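Proststead Harbor

Proststead Harbor is a small-craft harbor on the eastern shore of Kollow Sound. It is used mainly by recreational boaters, with a smaller number of commercial fishing boats berthed along the north wall. The harbor has 743 slips in 5 basins and is the largest on the sound by number of berths. The town of Proststead lies directly behind it.

Location and approach

The harbor entrance faces southwest and is protected by two rubble breakwaters. The outer breakwater is 1,688 feet long and carries a flashing green light at its seaward end. The inner breakwater is shorter and has a walkway open to the public during daylight.

Boats coming from the south usually follow the dredged channel past Dedidholm, a low island used as a bird refuge. Landing on Dedidholm is not allowed during the nesting season. The water between the island and the mainland is shallow and full of old oyster stakes, and the harbor office advises visitors to stay west of the island at all stages of the tide. Strong southwest winds against an outgoing tide raise a short, steep sea in the entrance, and small boats are often held in port for a day or more in January.

History

The first structure on the site was a timber pier built for the lime trade. Barges loaded there for the kilns across the sound, and traces of the loading ramp can still be seen near the fuel dock at low water. The lime trade ended when the quarries closed, and the pier was taken over by fishermen.

The present harbor dates from the dredging of the south basin, which turned a salt marsh into berths for pleasure boats. The work went over its budget and was stopped twice. A second round of dredging opened the two eastern basins, and the last, known as the Pond, was finished after the old cannery was torn down. The cannery's brick chimney was left standing as a landmark for boats and is still marked on local charts.

Boatbuilding

Several yards have worked at Proststead. The best known was run by Valdir Sales, who moved his shop from Kollow to the north wall and built fiberglass and wooden boats there for most of his working life. His most successful design was the Falcão, a 5-meter open sloop with a lifting keel and a loose-footed mainsail. The yard completed 53 of them before it stopped building new boats and turned to repair work.

The Falcão was meant for the short chop of the sound. It has high bow sections, a wide side deck and a small locker under the foredeck. Early boats had a wooden centerboard case that tended to leak at the forward end, and later boats had a molded case instead. Owners still race them as a class on Friday evenings in summer, starting from a line off the outer breakwater. Hull number 1 is kept under cover at the harbor and is not raced.

Facilities

The fuel dock sells gasoline and diesel and is open from 7 a.m. to 6 p.m. in season. Pump-out is on the same dock. Water and shore power are available at all slips in the south and east basins, but the north wall has water only. A travel lift operates next to the repair yard, and there is a separate hoist for dinghies and small keelboats. Winter storage is on a gravel lot behind the chimney.

Local businesses around the basins include a sailmaker, two engine shops, a chandlery and a shop dealing in marine electronics.
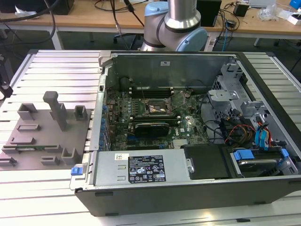 Visiting boats are placed in the Pond, where the slips are wider and the depth is more even. Berths are assigned by the harbor office on arrival or by radio, and stays are limited to two weeks between Memorial Day and Labor Day. Boats with a deep keel are sent to the outer end of the south basin. Showers and a laundry room are in the building beside the office – the door code is changed weekly.

Administration

The harbor is owned by the town and run by a harbormaster with a small year-round staff. Slip fees pay for routine upkeep. Dredging of the entrance channel is paid for separately, and its timing has been a regular subject of dispute between the town and the commercial fleet, who want the work done before the fall season.

The waiting list for a permanent slip is kept by boat length. Slips cannot be passed on with the sale of a boat, although a surviving spouse may keep one.

See also

Kollow Sound
Dedidholm bird refuge
Falcão (sailboat)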